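Gritano Street Neighbors' Association
Minutes of the Winter Meeting, Jan 4, 2023

Present: Mawar Menon (chair), Wahyudi Tjoa, Ningsih Rondonuwu, Qistina Rondonuwu, So-yul Yoo (minutes), and 15 residents, which is a lovely turnout for a cold night.

1. Welcome
Mawar opened the meeting and thanked everyone for coming, and thanked Ningsih in particular for the ginger cake (the recipe will be passed around, she promises). The minutes of the last meeting were approved with one correction: the bench outside the Inari bakery is to be repaired and not removed, and we are sorry for the alarm that caused!

2. Seed and Book Swap
Wahyudi reported that the swap went very well, with 82 households taking part, some of them from as far off as Krishnan Road. The tomato seeds went first, as they always do, and there was a long and friendly discussion about whether cookbooks should have their own table next time. Agreed that they should. Qistina would still like to hear from anyone who picked up a blue gardening diary by mistake.

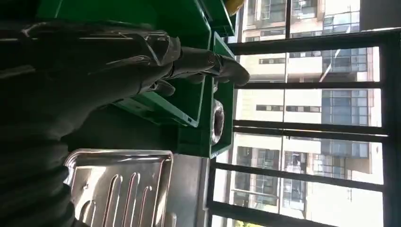 The green plastic crate.

3. Money
Ningsih read out the balance, which stands at $2,677 after the hall rent was paid. She feels we can afford the new noticeboard and still have something put by for the spring party. Mailing seeds to members who have moved away costs more than it used to, and after some back and forth it was agreed to ask those members for $5 a year toward it.

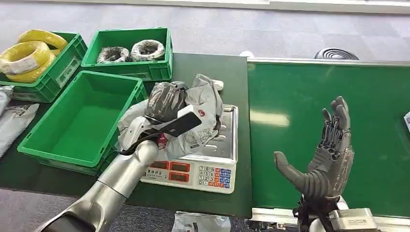 Mawar said she would write to them all herself, as she likes to keep in touch and has been meaning to send New Year's greetings anyway.

4. Spring Party
To be held in April, on the grass behind Gedusano Hall. So-yul will ask about the tents. Wahyudi offered his accordion and the offer was accepted, with applause from the back row.

5. Any Other Business
The streetlight by the bus stop is out again. Qistina will call the city.

The meeting closed at nine and the last of the cake went home with Wahyudi.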